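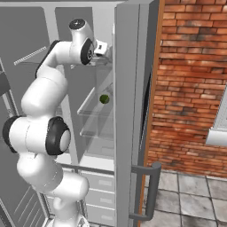
Most of the arguments I hear about robot demonstrations are about how many to collect. I think the more useful argument is about who gives them, and how much trouble they are allowed to have while doing it.

I spent the spring on a kitchen project at Gredier, a small shop that trains arms to do household jobs. My part was teleoperation. I sat at a desk with a pair of hand controllers and drove a simulated arm through fridge tasks: reach in, pick something off a shelf, bring it out, set it down. By June we had 800 demonstrations on the server. We threw out 388 of them before training, and I have come to think that was the worst decision we made.

The rule for throwing them out was simple. If the operator hesitated, bumped a shelf, backed up or took a second try at the grasp, the episode was marked as dirty. What remained was clean. Every reach was smooth, every grasp closed the first time. It looked very good when played back.

The trouble with clean data is easy to state. A policy trained on it has never seen a bad approach, so it doesn't know what to do in one. And it will get into one, because small errors add up over a long motion. The arm comes in an inch too far to the right, the wrist is close to the door, and nothing in the training set begins from there. A person would pull back and come in again. We had plenty of recordings of people doing that. They were in the discard folder.

None of this is new. People who work on imitation learning have known for a long time that a learner drifts off the path it was shown, and that it needs examples of getting back on. What surprises me is how often the knowledge stops at the paper and never reaches the sheet of instructions handed to operators. Ours said "avoid corrections." It was written by someone who wanted tidy plots, and I followed it for weeks without asking.

A fridge is a good place to see the problem. Something small and round on a glass shelf leaves little room for error, and the arm has to get past the open door and bend at the wrist to reach it. Through the controllers, depth is hard to judge. I would often stop just short, look from another view, and go on. Those pauses weren't noise. I was finding out where the shelf was. A recording with the pause cut out shows a hand that somehow already knew.

The case for clean data isn't foolish, and I'll give it its due. Mixed demonstrations do confuse a model. If one operator pauses before every grasp and another never does, the policy may learn to pause forever, and I have watched an arm hover over a shelf for a full minute doing just that. Sloppy driving is also a real thing. We had episodes where the operator was plainly tired, or was still learning the controllers, and I wouldn't want those back.

But there is a difference between a bad demonstration and a good demonstration of a recovery, and it takes a person a few seconds of watching to tell which is which. Our filter was a script. It counted changes of direction. It couldn't tell a fumble from a careful second look, so it treated them the same.

We did get a chance to test this, in a small way. I went through part of the discard folder by hand and pulled out 28 episodes where the operator got into an awkward spot and got out of it well. Then I recorded 17 more that started on purpose from poor positions: elbow too high, hand too near the door, gripper turned the wrong way. We trained again with those added. The new policy was slower and uglier to watch. It also finished the task more often, and when it missed it usually tried again. I wouldn't build a theory on one comparison, but it was enough for me to change how I drive.

Some shops sidestep all this by guiding the arm directly, with a person holding the wrist and walking it through the motion. Birnine works that way and is happy with it. I've tried it and I like it - you feel contact at once, and you make fewer errors. That also means fewer recoveries on record, unless you go looking for them. And it isn't open to you in simulation, where there is no wrist to hold.

What I'd ask for is modest. Tell operators that corrections are part of the job. Have them start some episodes from bad positions. Keep the messy recordings, label them, and have a person look before a script deletes them. Pay for that person's time - it is cheaper than collecting everything twice, as we are now doing.

The instruction sheet at Gredier still says "avoid corrections." I have asked for the line to come out before the next round starts.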